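Handheld gripper fingers keep skating off thin wooden edges, what should I change?
Home and shared workshop builds > Grippers and hands
Posted 2024-07-30

Kamala Poduval
Hello all, long-time reader and a rather nervous first-time poster. I've been putting together a pair of handheld grippers at our shared workshop, the kind you hold one in each hand, with two long curved printed fingers and a marker cube on each so the tracking can work out where they are. My nephew talked me into the project in March and I have been hopelessly hooked ever since (my tomatoes have suffered for it).

They do very well on soft things. Socks, sponges, a bag of rice, no trouble at all. What beats me is wood, and thin wood most of all. I have a little divided organizer box, the sort you'd keep buttons or screws in, and whenever I try to pinch the outer wall or one of the partitions, the fingers close nicely and then slide up and off as soon as I lift. If I squeeze harder the tips splay apart and it gets worse. The pads are a rubber sheet from Kuvico, glued along the inside of each finger. I've tried roughing them up with sandpaper, which helped for one afternoon.

My second trouble is that I lose tracking on the right-hand cube when I reach in close to the box. Could the two things be connected? I'm wondering if I tilt my wrist to get a better pinch and turn the cube away from the camera without noticing. I'd be so grateful for any ideas before I reprint everything. Each finger takes me up to five hours on our old Sivel printer, so I'd like to get it right this time.

Deepak Dixit
Welcome! What a nice project, and please don't reprint yet, I think you can save most of what you have.

The splaying is your clue. Long curved fingers bend, and when you squeeze past a certain point the middle bows and the tips open outward, so you end up holding the wall on a tiny strip of pad near the very end. I went through all this with mine and spent a whole winter blaming the rubber. Before anything else, close the gripper on a sheet of paper and pull the paper out slowly. If it only drags at one spot, your pads aren't meeting flat.

What worked for me, in the order I'd try it:

Wipe the pads with a little rubbing alcohol and let them dry. Sanding leaves dust behind and dust on rubber is as slippery as flour.

Put a thin shim under the last 15 mm of each pad so the tips touch first and the rest follows as you squeeze. I used two layers of masking tape and it has held up through more sessions than it deserved to.

Add a rib down the back of the finger. You can glue on a strip, no reprint needed, and it takes most of the bend out.

On the tracking, yes, I'd bet they're connected! Have somebody watch your wrists while you work, or look back at your own footage. You want at least one face of each cube pointing well up toward the camera right as the tips arrive, and you want it before they touch, as it's hard to correct once you're holding something. Bring the tips in low along the front edge, with the arms coming up from your side of the table, and keep the elbows out a bit. I set a box in the middle of our round table and practiced just the approach, no lifting at all, until it stopped feeling silly. My starting position looks like this:

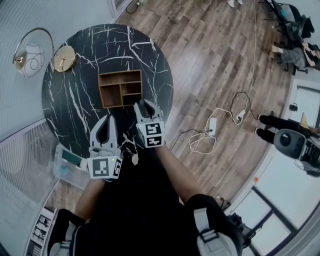
Haseo_bench
Use softer rubber. I bought a different sheet and never had slipping again, can't remember the hardness, maybe 40? Also a shiny tabletop can throw reflections onto the markers so put a cloth down and see if the right cube comes back.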